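租来的厨房教我做饭

搬进安达街那套房子的时候，中介Sunil Sarkar先生一路都在夸阳台，走到厨房门口，他侧过身子让我自己看，一句话也没说。我探头进去，明白了：灶台窄得放不下一块像样的砧板，水槽倒是很深，深得洗一只碗要弯腰到底。唯一的窗户对着隔壁楼的空调外机，夏天一开窗，热风呼呼往锅里灌。

可是房租便宜呀！我当场就签了。

那之前我住过三个地方，厨房一个比一个亮堂，饭却没正经做过几顿。冰箱里常年是酸奶、啤酒和一瓶开了封的橄榄菜。朋友来了，我就翻外卖软件，翻到大家都饿过劲了才下单。所以我自己也没想到，会在这么个转不开身的小厨房里，把做饭这件事捡起来。

起头的是一锅豆子汤。楼下住着Farzana Weerasinghe阿姨，斯里兰卡人，在这条街上住了23年，中文讲得比我老家的表哥还溜（她还会骂人，骂得很有节奏）。有天晚上我在楼道里闻到一股香味，咖喱叶、芥末籽、椰浆，站在她家门口就走不动了。她开门倒垃圾，撞见我，二话没说盛了一碗塞过来。第二天我去还碗，顺嘴问怎么做，她说：“你明天五点来，带一包红扁豆。”

我带了两包，外加一颗很大的洋葱。

她教人的方法很怪，不讲克数，也不讲几分钟。洋葱要炒到“不呛眼睛了”，姜黄要放到“像旧书的颜色”，椰浆要等豆子“不吵了”再倒。我拿手机记，记完回家一看，像一首写坏的诗。第一次自己做，糊了锅底。第二次太稀。到第四次还是第五次，女儿Tharushi来看她，顺便上楼尝了一口，说有点像她妈妈心情不好的时候做的。我高兴了一整晚！

厨房太小，人就得重新安排自己。我在墙上钉了根铁杆，挂漏勺、锅铲和一把总也找不到的剪刀。砧板架在水槽上切菜，切完直接一推，省得擦台面。调料从十几瓶减到六瓶，剩下的都送人了。我后来还在Cardoso买了一口小铸铁锅，沉得要命，煎蛋、炖汤、烤面包全靠它。店里的Kavinda Sikder见我挑来挑去，劝我别买大的，说一个人住，锅一大就老剩饭，剩饭吃到第三天，人会恨上自己的手艺。这话我记到现在。

当然也有犯傻的时候。去年八月我迷上了冰淇淋，觉得外头的太甜，非要自己做。没有机器，就每隔半小时从冷冻室里拿出来搅一遍，搅到半夜，第二天硬得能砸核桃。后来才弄懂，问题出在糖和脂肪上：糖少了，冰晶就长得粗；奶油少了，怎么搅都搅不细。我一心想少放糖，结果做出来一块奶味的冰砖。改成加一勺蜂蜜、一点点朗姆酒之后，总算挖得动了。味道嘛，我给自己打个及格。

小孩子对冰淇淋倒是宽容得多。朋友Habibur Saha家的老二，四岁，每次见我都要“请客”，捏着个空杯子递过来，问我要草莓的还是要恐龙的。我选恐龙的。他转身忙活半天，又端来一个空杯子，很郑重地说，小心烫。

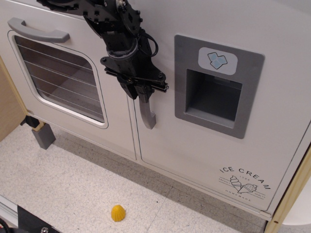
请人吃饭这件事

说回正经的。会做几个菜以后，我开始请客，一开始紧张得不行，提前两天列菜单，当天早上六点去菜市场，客人进门的时候我已经累得想让他们回去了。有一回做了七个菜，端上桌凉了五个，我坐在那儿不停地道歉，朋友们不停地安慰我，一顿饭吃得像开追悼会。

现在我只做两道，一锅汤，一个菜，米饭管够。椅子不够就坐阳台门槛上。有人带水果，有人带酒，上回还有人提了一袋生饺子来，我们就地煮了。人一多，厨房里只能站一个，于是总有谁倚在门框上跟我说话，递个盘子，偷吃一块。以前在大厨房里请客，大家都待在客厅，我一个人在里面忙，反倒没这么热闹。

阿姨偶尔也上来。她吃得少，专挑我的毛病：盐早了，火急了，香菜切得太碎，香味都留给砧板了。我嘴上顶她，下回还是照改。今年开春她膝盖不太好，上下楼费劲，就换成我往下端。头一回端的就是那锅豆子汤，她喝了两口，问我椰浆是哪家买的。我说超市打折，三罐一提。她说难怪，又喝了两口。

常有人问我租房值不值得花心思弄厨房，反正早晚要搬。我没什么大道理可讲。铁杆花了我两顿外卖的钱，搬走拧下来就是，墙上补两个洞。锅带得走，六瓶调料带得走，豆子汤也带得走。带不走的是楼道里那股味儿，下个月续约，我打算再住一年。

对了，豆子汤的做法，好多人找我要。红扁豆一杯，洗到水清，加三杯水和一小勺姜黄，小火煮烂。另起锅，热油，芥末籽下去，噼里啪啦响了再放洋葱、蒜和咖喱叶。洋葱炒到不呛眼睛，整锅倒进豆子里。椰浆最后放，盐也最后放。至于放多少，你得问Farzana阿姨，她会让你第二天五点过去。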